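Wiva clip-on descaler, has anyone seen one do anything?
Home & Plumbing > Water Treatment

limescale_larry
We're on town water in Stoltberg and the city report puts hardness at 223 mg/L. Kettle furs up, shower head clogs, the usual. My brother-in-law wants me to buy a Wiva, which is the coil thing you wrap around the main and plug into an outlet. It costs $450. He has one and says his shower glass is "so much easier to clean."

I read the whole website. It says the signal "changes the behavior of the minerals." It doesn't say what the signal is, how strong it is, or how you would check. There is a graph with no numbers on the side. There are a lot of happy people holding glasses of water.

Before I get told I'm closed-minded, I would love for this to work. No salt, no drain line, no cutting pipe. I just can't find one test where somebody ran two identical water heaters side by side and opened them up at the end.
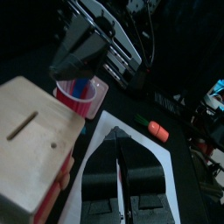 The other thing that bugs me is the return policy. You get 30 days. Scale in my water heater took years to become a problem, so what am I supposed to notice in a month? If the claim is that it prevents buildup, the return window should be long enough for some buildup to not happen.

Anyway, does anyone here own one and have something better to report than "the water feels softer"?

copperelbow
I own one. Had it since February. I'm not going to tell you it's magic but the crust on my faucet aerators wipes off with a rag now and before that I had to soak them in vinegar. I didn't change anything else.

And yes I know what you're going to say, so go ahead.

limescale_larry
Not trying to pick on you. Did you soak them clean right before you put the Wiva on? Because fresh scale on a clean aerator wipes off for me too, if I get to it early enough. It's the old stuff that needs vinegar.

copperelbow
I cleaned everything when I installed it because the instructions say to. So I guess that's fair. It still seems different to me.

hardwater_hank
The instructions say to clean everything first. Of course they do. Clean the whole house, install the gadget, admire the clean house.

I went around on this with a company that sold a magnet version years ago. I asked what would count as it not working. They told me that if I still saw scale, it was "the old scale releasing." If I saw no scale, it was working. I asked how long the old scale would be releasing and they said it depends on the home.

basement_tuesday
I think you're all being a little unfair. There is published work on physical water treatment, some of it from universities, and some of it does find an effect on the crystals. Results are mixed but mixed isn't zero. I wouldn't spend the money either, but "there's no evidence" is not quite right.

hardwater_hank
Mixed results from lab rigs with recirculating water, at flow rates picked by whoever ran the test, with equipment that isn't a Wiva. I've read a few of those. What I want is that product on a house. If I sell you a pill I don't get to point to a study of some other pill.

basement_tuesday
Sure, agreed on that. I only meant the idea isn't impossible on its face. A softener swaps the calcium out and you can prove it with a test strip. These things don't claim to remove anything, so a strip will read the same before and after. That makes it harder to check but it doesn't make it fake.

limescale_larry
It does make it very convenient though.

My brother-in-law did the test strip, by the way. Same color both sides. He took that as good news because "it keeps the healthy minerals in."

saltbridge
Long-time softener owner here, and I'm going to annoy everybody by saying the softener people oversell too. I had a salesman from Balaskas come out for the free water test. He put drops in a tube of my water and it turned cloudy and he made a face like he'd found a body. All that test does is make the dissolved minerals drop out so you can see them. It would do the same with water that is perfectly fine to drink.

Then he went through how much soap I would save. According to his sheet a softener would save us more than 30 bottles of detergent and shampoo a year. We don't buy that many bottles of anything. I asked him to show me which ones and he moved on to the financing.

I did buy a softener in the end, a Bravar, from somebody else. It works. The heater element came out clean last time I pulled it, where the one before it looked like a coral reef. But I went in knowing what it does, and I also know I haul salt down the stairs and that the resin won't last forever.

copperelbow
See this is the part that gets skipped. You guys compare my gadget to a perfect softener. A softener wastes water when it regenerates, it puts sodium in the water, it takes up a corner of the basement, and some places don't allow them. If mine does even a little bit for the price of a few watts I'm okay with that.

saltbridge
If it does a little bit, I'm okay with that too. We're stuck on the if.

limescale_larry
Okay, so here's what I want to try. I have two of the same cheap electric kettle. One gets filled from a tap on a neighbor's line with no device, one gets filled at my brother-in-law's place, same water main, same street. Boil the same amount the same number of times, let them dry, weigh the kettles before and after on a scale that reads to a tenth of a gram. Whoever does the weighing doesn't get told which kettle is which.

Things I already know are wrong with it: a kettle isn't a water heater, and Wiva says somewhere in the FAQ that the effect "may be reduced" when water boils. Which is funny because there's a kettle on their front page.

I'd put the jugs in a row with just a letter on each and have my sister keep the list in a drawer at her house.

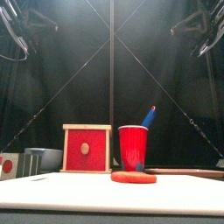 saltbridge
Do more than one round or don't bother. One kettle against one kettle tells you nothing, you could get that difference from how you pour. Swap the kettles halfway through so it isn't just one kettle being a bit rougher inside than the other. And write down ahead of time how big a difference you'd accept, otherwise you will be arguing about it at Thanksgiving.

hardwater_hank
Also run one batch where both kettles get the same untreated water. If those two come out different you know how sloppy your method is before you start blaming or crediting the gadget.

copperelbow
I'd like to see this done, and I'm the one who owns the thing. My only objection is the boiling part. You picked the one use where the company says it might not work. If it fails you'll say it's junk and if I bring up the FAQ you'll say I'm making excuses.

limescale_larry
I would say that, yes. But okay, fair complaint. What would you accept instead? Tell me now and I'll see if I can do it.

copperelbow
Shower head. Same model, new, one at each house, leave them up for a few months and take them apart. That's where I noticed a difference so that's where I'd want to look.

basement_tuesday
Two households don't shower the same amount though. Or at the same temperature, and hot water scales a lot faster. You'd need to put a cheap flow meter on each one at least.

copperelbow
Now it's too hard to test again. Convenient.

basement_tuesday
Ha. Okay, I walked into that.

limescale_larry
I'll do the kettles first since I already have them, and I'll price flow meters. In the meantime I wrote to Wiva and asked if they have opened up a water heater after a year with the device on and photographed the element. The reply came Wednesday. It thanked me for my interest in healthier water and had a coupon code in it.

hardwater_hank
How much off?

limescale_larry
Didn't say. You have to put it in the cart to find out.

saltbridge
Drain a bucket off the bottom of your water heater this weekend while you're at it. Hose on the valve, run it till it's clear. Costs nothing and in Stoltberg water you'll get a handful of grit. If the valve is the plastic kind and hasn't been touched in years, have a cap ready, they don't always close again.

limescale_larry
Plastic, and never touched as far as I know. Buying the cap first.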